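4.2 Grasp selection on patterned surfaces
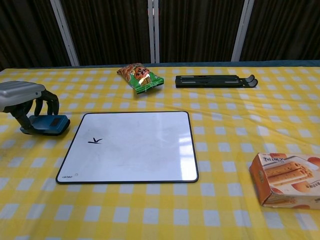 The controller in Section 3 assumes that the object has already been separated from the table. On a plain surface this step is easy, and the segmentation module in Skovon handles it with its default settings. On a checked cloth the edges of the squares compete with the edges of small flat objects, and the planner receives outlines that are too large or broken into pieces.

We changed two parts of the pipeline. First, the table plane is fitted from depth alone, and color is used only for points that lie above the plane. Second, the grasp planner, Duan, no longer commits to one grasp when the arm starts moving. It keeps 30 candidates and scores them again as the hand approaches. A candidate is dropped when its predicted finger contacts fall outside the current object mask.

Fig. 2. Right-hand view of the problem is not needed to run the planner: the input is one chest-height view. The hand has its fingers on a small blue-gray object beside a whiteboard. A snack bag, a folded-flat laptop stand and a snack box lie farther back and to the right on the checked cloth.

Glossy objects need separate treatment. A whiteboard returns poor depth where it reflects light, and the plane fit can treat those pixels as a hole in the table. We fill such regions from their borders before the candidates are scored. The filled area is marked as low confidence, so the planner may move the hand over it but may not place a fingertip there.

Contact is detected from motor current. Once the fingers touch, the mask is frozen, as the hand hides much of the object and new masks are unreliable. From this point the Plilwood controller closes the fingers at a fixed rate until the current limit is reached. Lifting is a separate command.

We ran 200 trials with the Skarbridge object set, using the same starting pose for the arm in each trial. Objects were moved between trials, and the cloth was left in place. The remaining errors came mainly from thin objects lying next to a raised border, where the depth step is too small to separate the two. Section 5 returns to this case.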